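How to work out your household water use from the meter

This page covers homes on the Porkum supply. You need a pen, some paper and your last Nostitus water bill. Allow two readings, taken eight days apart.

Find the meter first. It is usually near the front boundary, under a plastic lid. Read the black digits from left to right, which are kilolitres. The red digits are litres. Write down both, with the time.

Take the second reading at the same time of day. Subtract the first from the second and divide by eight, then by the number of people in the house. If the answer is over 200 litres each, check for a leak before changing any habits.
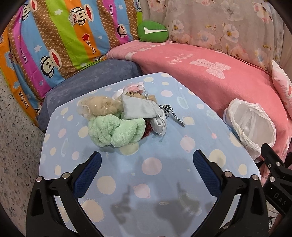 Laundry is the part most people guess badly. Read the meter, run one full load with every other tap off, and read it again. Do the same for a small load. Sort by weight first, as thick items hold a lot of water. Something fluffy like the pale green piece can go in with towels, but anything with beads on it, like the beige bundle behind it, is better washed by hand in a basin. Measure the basin with a jug and add that figure to your sheet.

To check for a leak, turn everything off for two hours and compare the red digits. Toilets are the usual cause. Repeat the whole exercise in June, when the garden is not being watered.

Kendra Lavoie, February 2026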